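My little print book has gone to the printer

Posted in July by Veltby Notes

After two winters of cutting, I have sent my first book of linocuts to the printer. It is called Rivden, after the river behind my old school, and it has 60 prints with a few lines of text beside each one. I checked the file so many times that I no longer see the mistakes, so please be kind if you find one.

The paper was the hardest choice. I wanted something heavy and a little rough, but the ink on the first proof went grey and the thin lines nearly disappeared. The second proof was on a smoother sheet called Varnum, and there the black stayed black. It costs more - I had to raise the price a little - but I am happy with it.
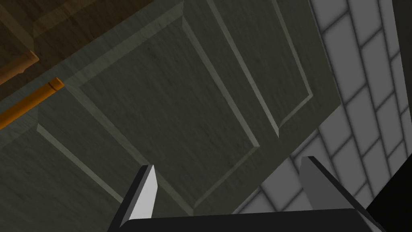 Filed under: Printmaking

We will make 400 copies. Each one is sewn and not glued, so it can lie open on a table, and the cover is plain grey card with one small print on the front. The first seven prints are the oldest. I cut them with a very cheap tool and you can see it in the corners, where the knife slipped. For a long time I wanted to cut them again, but a friend from the evening class told me to leave them, and now I like them more than some of the later ones.

The text was also slow work for me, as English is my third language. I wrote every page by hand first, then made it shorter, then shorter again. Some pages have only one sentence left.

If you would like a copy, leave a comment with your town and I will tell you the cost of the post. Signed copies are the same price. I can also send a single print from the book, but only the small ones fit in my envelopes.

12 comments | 7 shares

Last updated: July, 21:40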